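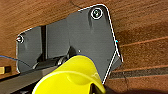
A dark gray plate, screwed down to the wood, at the Leemans workshop in Sodness.

The owner of Leemans has been fitting brackets and plates to other people's furniture for most of her working life, and she still gets excited about a good edge. "Run your thumb along the corner," she told me, before I had even got my coat off. "If it catches your sleeve, it's going back on the bench!"

She likes a matte gray against brown wood, with the grain left showing (customers in Mustia always ask for shiny, she says, and she always tries to talk them round). Screws are another subject entirely, and we spent a good part of the morning on them. "My father kept 357 of them in a tobacco tin and knew every one," she said, laughing. "I buy a box of 1000 and lose half under the stove."

The shop is quiet in January, so that's when she takes on the odd repairs, the hinges and the wobbly legs. "People come in a little embarrassed," she said. "I tell them to put it down and have some coffee."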